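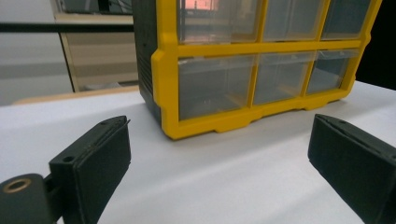
Photo: Plistum

Chapter 9
The Parts Drawer

When Farkska automated its stockroom in May, management promised the clerks more interesting work. Percy Montoya, a clerk there, got 245 pages of manual and a new title.
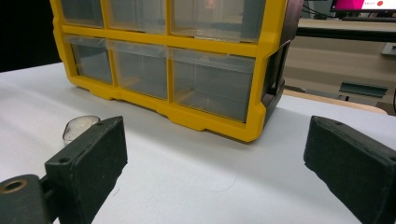 He had been "Stock." He became "Exception Handling," and the exceptions were mostly drawers. Whether that counts as a promotion is the subject of this chapter. His pay, we should note, had no opinion.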